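Selma Karagiannis
16 Feb 2024
Print | E-mail this thread

1/ Writing up the gripper fault on our arm, as a few of you asked. Short version: it let go of things it should have held, and then once it didn't let go when told to.

2/ The job is tidying a sofa. Pick up a pillow, lift it, set it back straight. We run it with soft stuff on purpose. A pillow gives way under the fingers, so the gripper has to decide when it has enough of it.

3/ First sign was in the logs. Out of 769 pick attempts, 223 ended with the fingers reporting closed and holding nothing. Before that we'd see a handful in a whole batch.

4/ I blamed the grip threshold. Changed it, ran again, same result. Bujar Zupan blamed the pillows. We swapped the pillows. Same result.
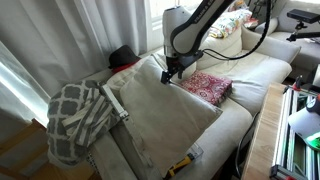
5/ The big ones gave the most trouble. The fingers come down on the top edge, and if they close a little early they pinch fabric and no filling. It lifts an inch or two and slides out.

6/ Then the bad one. Ilir Đorđević sent the open command and the fingers stayed shut. He reached in to pull the fabric free and they opened and closed again on his glove. No injury. He hit the stop right away.

7/ He shouldn't have had his hand in there with power on, and he says so himself. But the arm shouldn't have moved either. We shut it down for the day.

8/ Cause: the cable to the gripper. It loops at the joint, and a connector had worked loose. Commands were arriving late or in a bunch. So "close" came early, "open" came late, and a leftover "close" came after it.

9/ The connector is good for 2,000 cycles going by our own notes. We were at nearly 2,560. It was on my list to replace and I let it slide.

10/ Changes: new cable with a clamp – power off before anyone reaches in, every time – and the controller now throws out any command that's too old. Lumturie Dervishi wrote that last part.

11/ Back running at low speed. If you have the Aveler wrist joint, go look at your connector.

Get new threads by e-mail. Sign up for the newsletter.
This site uses cookies. Accept | Settings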